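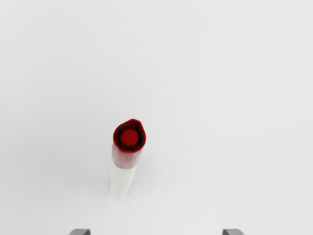 The change to the marking scheme should have been issued before applications closed, according to one applicant's written objection to the Hollis Recruitment Board, which has now published its reply along with a revised syllabus for the Junior Technical Officer written test.

The Board has kept the test at two papers. Paper I covers general ability and lasts 90 minutes. Paper II covers the technical subject chosen on the application form and lasts 150 minutes. Both are sat on the same date, with Paper I in the morning session and Paper II starting at 2 pm. The test will be held in November, and the exact date will be printed on the admit card.

A total of 312 posts are open under this round. Of these, 127 are in the electrical branch, and the remainder are divided between the civil and mechanical branches. The branch-wise list in the notice replaces the one issued with the first notification. Applicants who chose a branch on the earlier form do not need to choose again, and no change of branch will be accepted.

The main revision is to Paper II. The electrical syllabus now has 13 units in place of the former 11. The two added units are protection of distribution networks and metering. Machines, circuits, measurements and power systems keep their earlier content, although the unit on measurements has been renumbered. In the civil branch, surveying has been moved ahead of structures with no change to the topics listed. The mechanical syllabus is unchanged.

Under the revised marking scheme, each correct answer carries one mark and a quarter mark is deducted for each wrong answer in Paper II. There is no deduction in Paper I. Questions left blank carry no penalty in either paper. The first notification had stated that there would be no negative marking in any part of the test. In its reply to the objection, the Board says that the notification reserved the right to amend the scheme up to the issue of admit cards, and that the revised scheme will stand.

Test centres have been named at Stinuvgate, Givside and Festmont. The centre at Stinuvgate will take electrical candidates only. Requests to change centre must be made through the applicant login before admit cards are released. The Board will not accept requests by post or email.

Candidates must bring a printed admit card and one original photo identity document. A card shown on a phone screen will not be accepted. Gates close 30 minutes before the start of each session. Calculators are not allowed in Paper I. A basic non-programmable calculator may be used in Paper II.

The answer key will be placed on the Board's website after the test, and objections to it can be filed for seven days. A separate fee applies to each question challenged and is refunded where the challenge is upheld. Shortlisted candidates will be called for document checking at Hollis. There is no interview for these posts.

Comments (4)

ohmslaw_r
Is metering a full unit or part of measurements? The old books have it under measurements.

Preeti
Separate unit in the new PDF. See page 6, unit 12.

gate_2nd_try
I picked Givside as first choice and my login still shows no centre. Same for anyone else?

civilbranch
Same. I think it only shows once the admit card is out.

We use cookies to remember your settings and to measure visits to this site. By continuing to browse you agree to our use of cookies. Accept | Manage settings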